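Gripper cable keeps snagging at the wrist, how do you route yours?

Oltislow
Joined: May
Posts: 11

Right, third cable in as many months. It's the thin one that feeds the wrist sensor on my left arm. Works fine for ages, then the sensor drops out whenever the wrist turns past a certain point. I've been taping it flat along the link but the tape creeps. What do you all do?

flatwasher
Posts: 417

Taping flat is your problem, I reckon. The cable has to get its slack from somewhere and it's getting it from the plug. Leave a proper loop above the link, big enough to put your fist through, and clamp it at both ends.

Drisberg_Dan
Posts: 15

Can't agree with that, sorry. Big loops catch on things, especially with a second arm working overhead. I lost a connector that way. Spiral wrap, tight to the casing, and swap the cable once a year.

flatwasher
Posts: 417

Once a year! On a thin cable that bends all day? Good luck mate.

Oltislow
Posts: 11

OK so I've had a go at the loop — clamped it by the joint and again behind the gripper, and left the other one hanging underneath for now. Tried it on the tea bottle with the pink label, as usual.
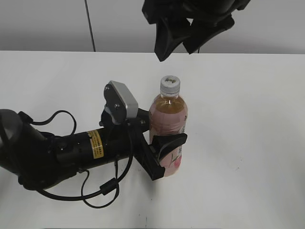
I ran it slowly through the whole wrist range, 15 times each way, and had no dropouts. The bit I don't love is the lower cable dragging over the table, so I might hang that from a spring clip. Anyone got a part they like?

Drisberg_Dan
Posts: 15

Fair enough, glad it's behaving. I'd still shorten that top loop by a couple of fingers before you run both arms together. For the lower one I use a badge reel, cheap as chips and it pulls the slack up by itself.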